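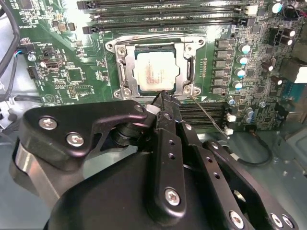 November 11, 2020

Bench two, the old server board from the Kelside lot. I promised Angelica I would write this one up properly, as my notes from May were three lines and a coffee ring, and she was quite right to complain about them.

The processor is still in its socket, under the retention frame with the four round corner screws, and I have left it there for today. I would very much like to know which chip it is, but the printing on the heat spreader is too faint to read, even with the desk lamp brought down low and tilted every way I could think of. Karabo thinks the delivery sheet from Matlala will tell us, if anyone can find the delivery sheet. I have put a query next to it in the parts book and will fill it in later.

I spent a good while simply looking the board over before touching anything, and I do enjoy that part. There are memory slots on both sides of the socket, three running above it and a second bank below, and I always forget how much room that takes up until I have to get a hand in. The six chokes stand in a tidy column to the right of the socket with the teal-topped capacitors next to them, four in that row. I went along all the tops with the magnifier looking for bulging or any crust, the way we did with the Ratik boards, and wrote down nothing I was worried about. I'd still like a second pair of eyes on the ones over by the black power connector, as mine were tired by then and it was getting on for lunch.

The board stays in its grey chassis for the time being. I did think about lifting it out, and Karabo was keen (he is always keen), but the tray keeps it flat and gives us something to hold that isn't the board. Please carry it by the metal and not by the capacitors! I know everybody knows that.

For whoever does the processor: back the four frame screws off a little at a time, working across the corners, and keep them together in one of the small lidded tins. The bent lever on the right side of the frame wants a gentle push down and outwards before it comes up. Once the chip is out, the socket cover goes on straight away. We have 21 covers left in the drawer under the vice, in two sizes, so try one for fit before pressing.

Paste remover is nearly finished. I've asked Sellitz for a 200 ml bottle and some more of the lint-free wipes, the folded sort, because the ones on the roll leave fluff on everything.

Still to do on this one:
Find the delivery sheet (Karabo)
Second look at the capacitors (Angelica, if she has a quiet half hour)
Processor out, cleaned and bagged
Board number into the parts book. There is a great deal of white lettering down the left side and I haven't yet worked out which bit of it is the number we want.

Roughly 7 more chassis to go from the same lot, stacked by the door. I'll start on the next one tomorrow if the wipes have come.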